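Chapter 7
Object Placement and the Gridded Work Surface

7.1 Why placement needs a method

Chapter 6 treated the policy as the thing being varied. Two policies were run on the same task, the outcomes were scored, and the success rates were compared. Little was said about where the objects stood at the start of each run. In most published work on tabletop manipulation the starting positions get a single sentence, often of the form "objects were placed at random in the workspace." That sentence covers a wide range of practice.

A person asked to place a mug at random on a table does not draw from a uniform distribution. Placements cluster toward the middle of the reachable area. They avoid the edges, and they avoid positions where two objects would nearly touch. They also drift over a session. An operator who has watched several failures in one corner tends to use that corner less, or more, depending on what the operator believes the test is for. The result is a sampling distribution that cannot be written down afterward and cannot be repeated by a second laboratory.

The effect on the measured success rate can be large. A policy trained by imitation usually performs best near the positions that were common in its training data. If the test positions are drawn by the same hand that drew the training positions, the two distributions share the same habits, and the score reflects this overlap. If a second operator runs the test, the score may fall with no change to the policy at all.

This chapter describes a simple remedy. The work surface is divided into cells, placements are drawn by cell from a list prepared before the session, and results are reported by cell as well as in total. The method needs paper, tape and a printed list. It does not need a motion capture system or a calibrated fixture, although both can be added.

7.2 The running example

The examples in this chapter come from the Hometti project, a study of household tasks carried out with two arms over a shared table. The training set for the tasks discussed here contains 3,177 demonstrated episodes. All of them were collected by teleoperation, with the operator driving both arms. Each episode begins with the objects at rest on the surface and both grippers open, and ends when the operator marks the task as complete or abandoned.

Two policies appear in the examples. Willent is a single network that outputs joint targets for both arms. Sustico uses one network per arm with a shared image encoder. The differences between them were covered in Section 6.4 and do not matter much here. What matters is that both were trained on the same episodes and tested on the same placement list.

The main test consists of 300 trials of one task for each policy. Twelve cells are in use, with 25 trials per cell. Willent succeeded in 61 percent of its trials and failed in the remaining 39 percent. We return to these numbers several times. A reader who has seen only the total would conclude that Willent is a moderately reliable policy. The results by cell support a different reading, given in Section 7.6.

7.3 Three sources of variation

It is useful to separate the variation in a set of trials into parts, each of which can be controlled or at least measured.

Between-cell variation is the difference in success rate from one region of the surface to another. It has physical causes, such as reach limits and the approach angles open to each arm, and it has statistical causes, chiefly the uneven density of the training data.

Within-cell variation is the difference among trials that start in the same cell. It includes the exact position of the object inside the cell, the rotation of the object about the vertical axis, and whatever randomness the policy adds at run time. For an object with a handle, rotation can matter more than position. A cylindrical container has no such preferred side, but a printed label may still change what the image encoder returns.

Session variation is the difference between groups of trials run at different times. Lighting changes, cameras shift slightly in their mounts, paper wrinkles and tape lifts. Session variation is often mistaken for between-cell variation when all the trials for one cell are run in a block. For this reason the placement list should interleave the cells. A list that finishes one cell before starting the next is easier to run and harder to interpret.

The three parts are not fully independent. A small camera shift, for example, may have no effect near the center of the surface and a serious effect at the far edge, where the policy already had little margin. Section 7.7 gives a model with an interaction term for such cases.

7.4 How much a total can tell us

Suppose for the moment that the 300 trials are independent and share one probability of success. The standard error of the observed rate is then

SE = sqrt(p (1 - p) / n) = sqrt(0.61 x 0.39 / 300) = 0.028

and an approximate 95 percent interval extends 5.5 percentage points on either side of the estimate. Intervals of this kind are common in the literature. They are correct under the stated assumption, and the assumption is usually false.

Trials that start in the same cell resemble one another. If the correlation within a cell is r and each cell holds m trials, the variance of the total is inflated by the factor

D = 1 + (m - 1) r

With m = 25 and a modest correlation of r = 0.1, D is equal to 3.4. The standard error rises from 0.028 to 0.052, and the interval extends 10.2 points on either side. Put another way, the 300 trials carry as much information about a new cell layout as 88 independent trials would.

The inflation depends on the question being asked. If the twelve cells are the only positions of interest, then between-cell variation is a fixed property of the test and should be removed from the error. If the cells stand in for a larger set of positions that the robot may meet in use, the inflated figure is the right one. Authors should say which question they are answering. Many do not, and the reader is left to guess from the width of the error bars.

For a single cell with 25 trials and a true rate of 0.61, the interval extends 19 points on either side. Results by cell should therefore be read as a map of large differences. A cell at 40 percent and a neighbor at 50 percent have not been shown to differ.

7.5 Choosing the cell size

The cell size sets the resolution of the test and, with a fixed budget, the number of trials in each cell. Small cells follow changes in performance closely but hold few trials. Large cells give steady estimates that may hide a sharp boundary inside them.

A workable starting point is a cell somewhat wider than the largest object footprint in the task. The object then fits inside one cell with room to rotate, and the operator can tell at a glance which cell it occupies. When an object must straddle a line, the list should say so. In the Hometti tests an object is assigned to the cell that contains the center of its base, and a center that falls on tape is assigned to the cell farther from the robot.

Cells do not have to be exactly equal. Tape laid by hand will bend, and a strip that has been pressed down several times will not be straight. Errors of this size are harmless as long as the cell is used as a label. They become a problem only when the grid is used as a ruler, for instance when positions are read off the tape and entered as coordinates. A grid intended for measurement should be printed or surveyed.

There is one further caution. The grid is visible to the cameras, and a policy trained over a grid may come to rely on it. The line nearest the object is a strong cue for depth. A policy that has learned to use this cue may fail on a bare table in ways that no test over the grid will reveal. The choices are to train and test over the grid and limit the claim accordingly, to train over several surfaces, or to remove the tape after the cells have been recorded by an overhead camera. The paired test in Section 7.8, run on a bench named Paul, compares the first two.

7.6 Reading the results by cell

For Willent, the far row of cells accounts for a greater share of the failures than its share of the trials. The near row, directly in front of the robot, has few. In the far row the failures are mostly missed grasps, with the fingers closing before they reach the object or beside it. In the near row they are mostly collisions between the two arms.

The total of 61 percent thus combines two problems with different remedies. More demonstrations in the far row may reduce the missed grasps. They are unlikely to affect the collisions, which call for a change in how the two arms are coordinated. Sustico shows the same pattern in the far row and more collisions in the near row. A comparison of the two totals would have missed the first fact and understated the second.

Figure 7.1 shows the bimanual station with a mug and a milk carton on the gridded surface. Readers building their own grid should note the scale of the cells relative to the objects, and the degree of unevenness in the tape lines.

Figure 7.1 Two-arm work surface with cells marked in blue tape on brown paper.

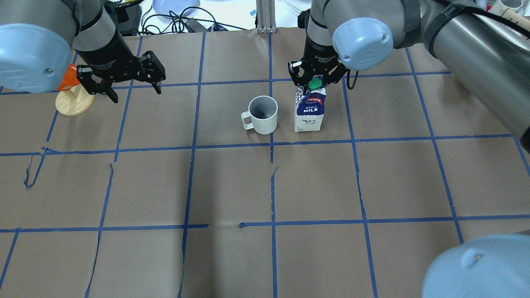 7.7 A model for cell and session effects

Let y be the outcome of a trial, coded 1 for success and 0 for failure. We write the log odds of success as the sum of an intercept, a cell effect, a session effect, and a term for their interaction. Cell effects are treated as fixed when the cells are the only positions of interest and as random otherwise. Session effects are treated as random throughout.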